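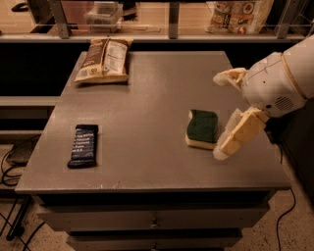 Skavska räumt auf: Materialausgabe zieht ins Erdgeschoss

Seit Februar läuft bei Skavska der Umzug der Materialausgabe. Raus aus dem Keller, rein in den alten Kopierraum neben der Teeküche. 12 graue Metallschränke mit Schubladen kommen mit, der Rest geht an den Gebrauchtmöbelhändler Droltudden.

Vor dem Einräumen muss alles runter von den Schrankplatten: Snacktüten, Riegel, Putzschwämme, was sich eben so ansammelt. Essbares bitte in die Teeküche, Schwämme ins Putzregal. Die Schubladen selbst werden neu sortiert -- 133 Artikel stehen auf der Liste, 60 davon fliegen ganz raus. Vor allem alte Tonerkartuschen und Hängemappen, die keiner mehr bestelt.

Die neuen Etiketten liefert Protura. Teils schon da, teils noch nicht. Solange gelten die alten Nummern weiter.

Ausgabe während des Umzugs nur vormittags, ab 9 Uhr, am Fenster zum Hof. Grössere Bestellungen vorher per Mail anmelden. Wer noch Schlüssel für die Kellerschränke hat: am Empfang abgeben, auch die Zweitschlüssel.

Der Imbiss Khổng im Hof hat wärend der Arbeiten normal geöffnet, Zugang über die Rampe.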